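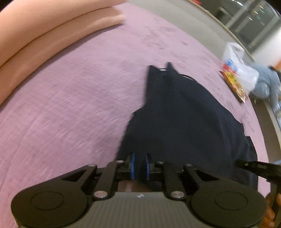
About Mustham

Mustham is a home laundry and wardrobe service based in Brornau. We wash, fold, mend and put away clothes and bedding for households that would like help with it. We work in our customers' homes and at our workroom behind the old Dumitrescu bakery, and we have 6 people on staff.

The company was started by Biljana Petek, who had spent years doing alterations and kept being asked whether she would do the ironing too. She said yes to a few regulars, then to their neighbors. The first workroom was her own spare bedroom. We moved to the present space when the drying racks reached the hallway, and we now look after 100 households in Brornau and Drenetari.

What we do

Most visits are two hours long. We collect what needs washing, sort it, fold what is already clean, and put it where it belongs. A lot of folding gets done on the bed, on top of whatever blanket is there, and that suits us fine. A bed is a good height and gives you room to lay a garment out flat, pull the sides straight and smooth the creases before the first fold.

Dark clothes are folded separately from pale and fleecy bedding whenever we can manage it. Navy and black show every bit of lint. If a dark piece has been lying on a soft blanket, we go over it with a brush before it goes in the drawer, front and back. Straps and cords are tucked inside the fold so they don't catch on the next thing.

Blankets are shaken out, washed on a gentle cycle and dried without high heat. Short pile flattens where people sit and sleep, and a soft brush usually lifts it again. We don't use fabric softener unless you ask for it.

We also do small repairs: buttons, hems, loose straps, elastic. Anything larger goes to the workroom, where Biljana still does most of the sewing herself — she prefers the early morning for it, before the phone starts.

How we work

You don't have to tidy up before we come, and you don't have to leave the house either. Many customers stay in the room and talk, or read, or nap. We fold the way you fold. If you like your shirts in thirds and your sweaters rolled, tell us once and we write it down on your card.

The same person comes each time if at all possible. When someone is away, the replacement reads the card first.

Workroom

The workroom is open to callers from 8 a.m. until noon. It has 396 square feet of floor, two long tables and a wall of shelves with 200 labeled bins. Please ring the side bell, as the front door is kept locked.

We take on new households in March and again in the fall.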